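Residue, Valves and the Last Spoonful
2024-01-18

Jucélia Assunção measures what is left in a sauce bottle after the customer has thrown it out. She runs the dispensing bench at Barros, a contract packaging lab in Hester, where most of the work is ketchup, mustard and salad dressing.

The basic test is simple. A bottle is weighed full, emptied by a fixed routine of squeezes, and weighed again. The routine has not changed in years, which Assunção considers its main virtue. "If I improve it, I lose the comparison with everything before it," she said. "I have 1,620 bottles on record and I want the next one to mean the same thing."

Ketchup is awkward because it resists flow until enough force is applied, then thins as it moves. A film on the wall of the bottle is under very little force, so it stays where it is. Storing the bottle cap down helps with the bulk of the contents and does much less for the film.
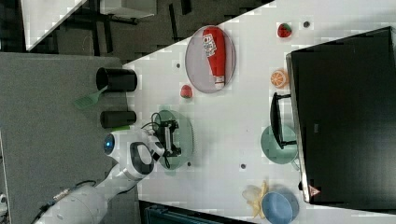
The shoulder problem

Most of the loss, according to Assunção, happens at the shoulder, where the body of the bottle narrows toward the neck. A wide, flat shoulder holds a ring of sauce that no ordinary squeeze will reach. A steep one drains better but makes the bottle taller for the same volume, and retailers set the shelf height.

"Everyone asks about coatings," she said. "I ask to see the shoulder angle first. On one bottle we changed the angle and left the resin alone, and the residue dropped from 63 grams to 40."

Wall thickness is the second variable. A thin wall collapses easily and pushes out more sauce, but it may not spring back, and a dented bottle draws complaints. A thick wall recovers its shape and pulls air in through the valve. If the valve is slow, the user waits between squeezes, and many users stop early.

The valve itself is a slit disk of silicone seated in the cap. Her bench tests it separately, with water, with air, and then with product. A valve that opens at too low a pressure drips. One that opens too late spits, and the first portion lands beside the food.

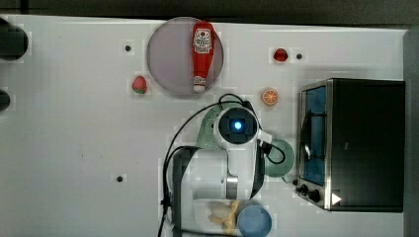
Lying down

Last November the lab added a horizontal storage test at the request of a client, Plusomano. The bottle spends 22 hours on its side before the emptying routine begins. Assunção was against it at first, on the grounds that labels tell people to store the bottle on its cap.

"Then I looked in my own refrigerator," she said. "Two on their sides, in the door of nothing, just lying on the shelf. So it went into the protocol."

The results are not ready to publish. She would say only that the sauce settles along one wall, and that the first squeeze tends to deliver air. A second round will use a different cap, the Vukent, with a wider seat and the same slit.

Asked how she empties a bottle at home, she said she cuts it open with scissors and uses a spatula.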